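Tasine kitchen tasks: demonstration group
Minutes of the May meeting

Present: Olesia Levchenko (chair), Thaís Bastos, Hugo Vidal, Rosalía Requena (minutes)
Apologies: Rosalía Salcedo

1. Minutes of the last meeting
Agreed, with one correction. The spare leader arm is on loan to Jundivari until the end of term, not the end of the month.

2. Demonstrations recorded
Thaís reported 2,547 demonstrations in the store. Of these, 1,028 are tray tasks at the toy sink, all done by remote control with the leader arm. The remainder are drawer and hob tasks, and include the early set where the arm was guided by hand. Hugo has checked the tray set as far as number 600 and will carry on from there.

3. Tray and sink task
Thaís went through the present layout. The red tray goes across the counter with one corner over the basin. The sponges, the yellow cloth and the dark oval piece are put down in a new arrangement before each run. Operators find the cloth slowest, as they tend to close the gripper on a single fold and then have to go back for a better hold. Olesia asked that second attempts be kept in the recordings and marked as such. 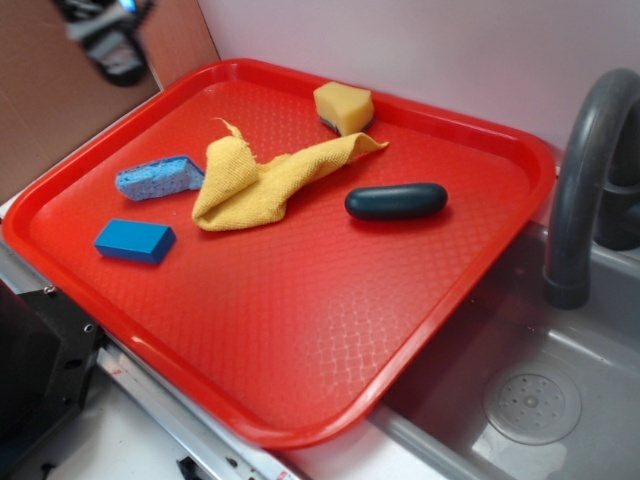
Hugo asked: do we still need to guide the arm by hand for any of the tasks?
Thaís answered that hand guiding is only needed for the drawer, where the operator has to feel the catch. Everything else can stay on remote control.

Olesia asked for this to be written into the operator sheet. The sheet still says either method may be used.

4. Operator training
New operators have been starting on the tray task without practice. Agreed that each will do 3 practice runs first, with recording switched off. Rosalía Requena to change the booking form.

5. Leader arm
The wrist joint has some play in it. Vasance can supply the part but have given no delivery date. Hugo to chase.

6. Any other business
Ivanov have asked to see the operator sheet. Agreed to send it once item 3 is done.

Actions
Thaís: operator sheet
Hugo: tray set checks; wrist part
Rosalía Requena: booking form

Next meeting at 10.30 in the small meeting room.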